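Three weeks with the Miderex hand gripper

I bought the Miderex after my old Hollar started slipping on anything with a taper, and I've put 74 grabs on it so far (yes, I keep a tally, sorry!). It's lighter in the hand than the Hollar and the trigger has a much shorter pull.
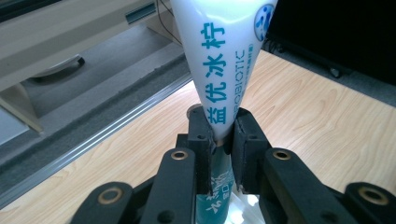
Grip is where the Miderex wins for me. The Hollar's rounded tips always wanted to ride up a slope, so I went straight for awkward packaging. With the probiotic ice pop the flat black fingers are pressing on both sides of the narrow neck, right under the wide part, and that's a hold I never trusted the Hollar with.

Gripes? The trigger squeaks, and the manual is 42 pages of tiny print. I'd still buy it again. Next up is the Pokard, if it ever ships.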